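머리에 다는 카메라로 손 작업 데이터 모으기 (세면대 닦기 편)

2020-05-25
글 Dornari 데이터팀

급하게 정리함. 4월에 모은 에피소드 673개 중에 못 쓰는 게 꽤 나와서, 다시 찍는 사람들 보라고 씀. 대상은 욕실 상판, 대리석 세면대 주변, 휴지로 닦기. 다른 작업(설거지, 옷 개기)은 따로 문서 있음.

준비물

- 머리 밴드 + 카메라. 밴드는 이마에 딱 붙게. 헐거우면 고개 숙일 때 내려옴
- 기록용 단말. Fumon 앱 깔려 있어야 함. 버전 낮으면 업로드에서 막힘
- 휴지. 곽티슈든 두루마리든 상관 없음
- 보조 배터리
- 작업 목록 (세션 시작 전에 앱에서 받아두기, 욕실 안은 와이파이 잘 안 터짐)

반지, 시계는 빼기. 긴팔이면 팔꿈치 아래까지 걷기. 손목이 가려지면 손 추적이 자꾸 튄다.

1단계. 카메라 각도

정면 보고 밴드 쓴 다음, 상판 앞에 서서 평소 닦는 자세로 숙여본다. 미리보기에서 두 손이 가운데쯤 오면 됨. 손이 아래쪽에 걸리면 카메라를 한 칸 더 숙인다. 고개로 맞추지 말것. 고개로 맞추면 10분도 못 가서 목 아프고, 각도도 중간에 풀려버림.

거울 있는 욕실은 얼굴 비치는지 꼭 확인. 비치면 서는 위치를 옆으로 옮기거나 거울에 종이를 붙인다. 얼굴 나온 에피소드는 전부 폐기임. 예외 없음.

2단계. 조명

자동 노출은 끄고 고정. 켜두면 흰 휴지가 들어올 때마다 화면 밝기가 출렁거린다. 노출은 휴지 기준으로 맞춤. 휴지 주름이 보이면 OK, 하얗게 날아가면 한 단계 내린다.

어두운 욕실도 찍는다. 밝은 데서만 모은 걸로 학습시켰더니 어두운 집에서 성능이 뚝 떨어졌음. 구석이 까맣게 죽는 건 괜찮고, 손이랑 휴지만 살아 있으면 통과. 손 윤곽이 배경에 묻히면 그건 다시.

광택 있는 돌은 반사 때문에 애먹는다. 조명 점이 표면에 찍히고 손 그림자도 비침. 없애려고 하지 말고 그냥 두기. 실제 집이 다 그러니까 모델도 봐야 된다. 다만 반사점이 손이랑 계속 겹치면 반 걸음 옆으로.

3단계. 에피소드 한 개 찍는 순서

한 에피소드 27초로 맞춤. 앱에서 시작음, 끝음 나옴. 순서는 이렇게:

1) 두 손 화면 밖에서 시작
2) 휴지 뽑기
3) 한 손에 뭉쳐 쥐기
4) 상판 닦기. 손 바꿔도 되고 두 손 다 써도 됨
5) 휴지 내려놓거나 버리기
6) 두 손 화면 밖으로 빼고 끝

2)번에서 여러 장 한꺼번에 뽑혀도 그대로 진행. 찢어져도 진행. 다시 뽑겠다고 멈추지 말기. 멈칫거리는 구간이 제일 골치임. 라벨러가 어디서 잘라야 할지 모른다.

속도는 평소대로. 보여주려고 천천히 하는 사람 많은데 그러면 집에서 실제로 하는 동작이랑 달라짐. 너무 빨라도 흔들려서 못 쓰고.
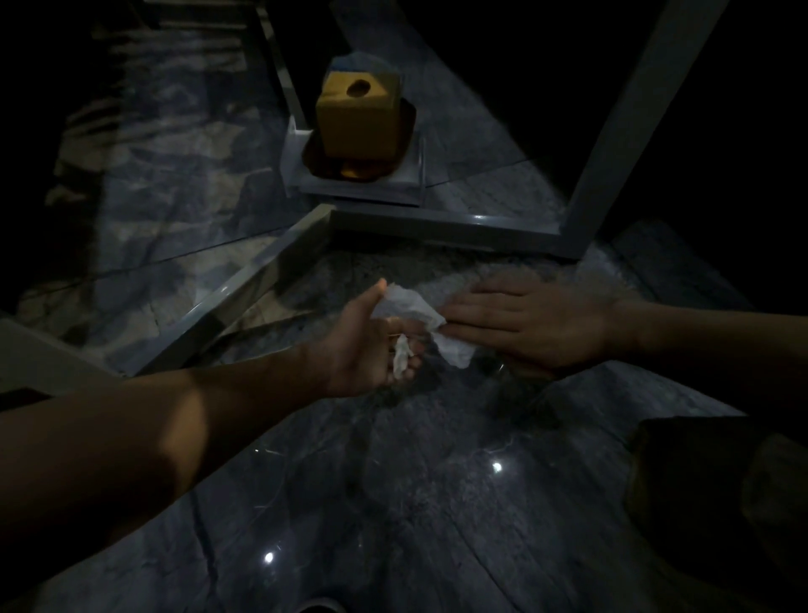

왼손에 뭉친 휴지, 오른손은 상판에 편 상태. 양손 역할이 다른 구간은 라벨도 손별로 따로.

4단계. 양손 라벨링

라벨은 Oro에서 단다. 왼손 트랙, 오른손 트랙 따로 있음. 예전처럼 한 줄로 "닦기" 하나만 넣으면 반려됨.

손별로 쓰는 라벨은 6개:

- 뻗기
- 집기
- 쥐고 있기
- 누르기/닦기
- 놓기
- 대기

한 손은 휴지만 쥐고 있고 다른 손이 돌 위에 있는 순간이 생각보다 많음. 이때 휴지 든 손은 "쥐고 있기", 바닥에 붙은 손은 움직이면 "누르기/닦기", 안 움직이면 "대기". 한 장만 보고 정하지 말고 앞뒤로 돌려보고 정한다. 정지 화면으로는 누르는 건지 그냥 올려둔 건지 구분 안 됨.

찢어진 조각은 별도 물체로 잡는다. 원래 휴지랑 같은 손에 걸려 있어도 따로. 조각이 안 보이게 되면 "가림"으로 바꾸고 삭제는 하지 않음. 다시 나올 수 있음.

표면 상태(먼지, 얼룩, 물기)는 확실할 때만 태그. 애매하면 "불명". 추측해서 넣은 태그 때문에 지난번에 한 묶음 전체를 다시 봤다... 제발.

5단계. 배경 바꾸기

같은 자리에서 3번 찍었으면 뭐라도 바꾼다. 서는 위치, 휴지통 자리, 켜는 등, 주변 물건. 티슈 상자를 항상 같은 데 두면 모델이 상자를 안 보고 그 위치로 손을 뻗어버림. 실제로 그랬음. 상자를 옮겼더니 빈 데를 집더라.

상자가 손 뒤쪽에 멀리 있는 구도도 필요하고, 아예 안 보이는 구도도 필요함. 비율은 따로 안 정함, 골고루만.

돌 무늬도 신경 쓸 것. 무늬 센 대리석은 하얀 줄이 휴지 조각으로 오인식되는 일이 있다. 그런 욕실은 오히려 많이 찍어야 이득. 무늬 없는 상판만 잔뜩 올리지 마세요.

6단계. 올리기 전 점검

업로드는 Charpentier 서버로. 올리기 전에 세션마다 아무거나 몇 개 열어서 본다.

- 시작과 끝에 손이 빠져 있나
- 닦는 동안 손이 화면 밖으로 나갔나. 잠깐은 괜찮은데 길면 폐기
- 초점이 상판에 맞았나. 뒤쪽 물건에 맞은 경우 가끔 있음
- 소리 트랙 꺼졌나
- 얼굴, 우편물, 약 봉투 같은 개인정보 없나

파일 이름은 앱이 붙인 그대로. 손으로 바꾸면 Oro에서 짝을 못 찾는다.

자주 걸리는 것

밴드 각도가 세션 중간에 바뀜: 각도 바뀐 뒤부터 새 세션으로 나눠서 올림. 합치지 말기.

업로드가 멈춤: 앱 껐다 켜면 이어서 됨. 처음부터 다시 올리면 중복 생겨서 지우는 게 더 일임.

실패한 에피소드: 휴지 떨어뜨렸다, 안 닦였다, 이런 건 지우지 말고 "실패" 체크해서 올리기. 학습에 따로 씀. 지워야 되는 건 얼굴 나온 거랑 카메라 떨어뜨린 거 뿐.

렌즈에 김 서림: 샤워 직후 욕실은 피하고, 서렸으면 닦고 나서 새 에피소드로 시작. 중간에 렌즈 닦는 장면 들어가면 않됨.

두루마리 휴지용 순서는 뽑는 동작이 달라서 다음에 추가할 예정. 그때까지는 2)번을 "뜯기"로 읽고 진행.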